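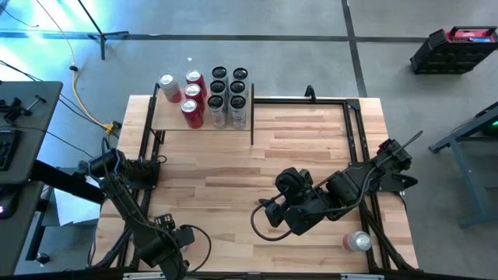

Last updated: November, 4:45 p.m.

Cold drinks are back at the Gellari reading room, and we couldn't be happier! The cans now have a raised wooden shelf of their own, reds together on the left and the tall silver ones with the black lids lined up beside them — so neat you almost don't want to take one (please do).

Tarık Ekinci and Barış Soylu spent two evenings on the drinks corner, and what a difference it makes. We went through 214 cans last season, and another 200 are on order from Kocabaş. Got a favorite flavor we should add? Tell Barış at the front desk, any time before closing.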